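Progress report to the Lockwood Fund: shared shelf, Masley Street ground floor

Period covered: March to August

You asked for a plain account of where the fruit shelf stands, and whether we would recommend paying for the second half. The short version is that the furniture is fine and the idea behind it is still unproven. I said in the application that I had doubts about open shelving as a way of getting people to eat better, and I was asked to run it anyway and report without varnish. I have tried to.

What the money bought. The first payment covered 2 white cubby units from Ollivberg, delivery, and a standing order for fruit with Pemau. The units came in flat boxes and took an afternoon each to put up, longer than the instructions claim. They are plain, light and easy to wipe down. One is in the ground floor hall. The other is still upstairs in its box because the landing was being painted until July, and after that I wanted to see some sign that the first one was being used before we built another.

What was supposed to happen. Every cubby was to hold one kind of produce, loose, with no basket and no label, so that people walking past could see at a glance what there was and take it. The supplier's brochure called this "visible choice." My view was, and remains, that visible choice needs something to choose from. Our order is 25 pieces of mixed fruit, delivered in the morning, and by late afternoon there is usually very little left. That has been quoted back to me as success. It might be. It might also mean that 5 people who like pears get to the hall before anyone else does – we have no way to tell the two apart, and I would be wary of any report that says we can.

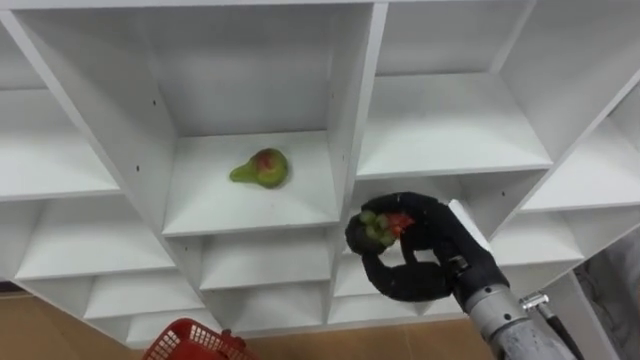
The spacing is the other problem. A unit that size was chosen with a full delivery in mind, and it looks sensible for perhaps an hour a day. After that it mostly displays its own boards. Several tenants told me they had assumed the shelf was waiting to be filled, or was for parcels, and had walked past it for weeks. One asked whether the last piece was allowed to be taken or was there for show. If we want the hall shelf to be understood, we either need more fruit, fewer cubbies or a sign, and the sign is the cheapest. I resisted it at first because the plan said no labels. I no longer think the plan was right on that point.

Waste has been lower than I predicted, and I should say so. I expected bruised fruit to be left lying until somebody complained. In practice the hard fruit goes quickly and the soft fruit goes a day later. Bananas were the exception in June, when the hall was hot, and we have dropped them from the order until fall. Cleaning takes a few minutes in the evening with a damp cloth. The screw holes in the side panels collect a little dust but nothing worse. Ollivberg sells covers for them. I have not bought any and don't plan to.

The survey. We put 50 paper forms through doors in May and the return was poor. Those who answered were kind about the shelf, as people tend to be about free food. Nobody was asked what they would have eaten otherwise, which was the one question that mattered to the fund. That was my oversight. I have rewritten the form, and it will go out again once the order is back to its fall mix.

Spending is within the approved amount. Fruit has cost slightly more than Pemau's first quote – they changed the delivery charge in April and told us afterward – but the unbuilt second unit has saved us the fixings and the labor for now.

What I recommend. Please don't release the second payment yet. Let us run the hall unit through October with the middle row filled and the rest closed off with card, a small sign, and a delivery split between morning and late afternoon. If people arriving home after work are using it by then, I will put up the landing unit and withdraw most of what I have written here. If they aren't, the boxed unit can go back to Ollivberg, who have agreed to take it unopened, less carriage.

Receipts and the revised survey form are attached separately. The next report will follow at the end of October.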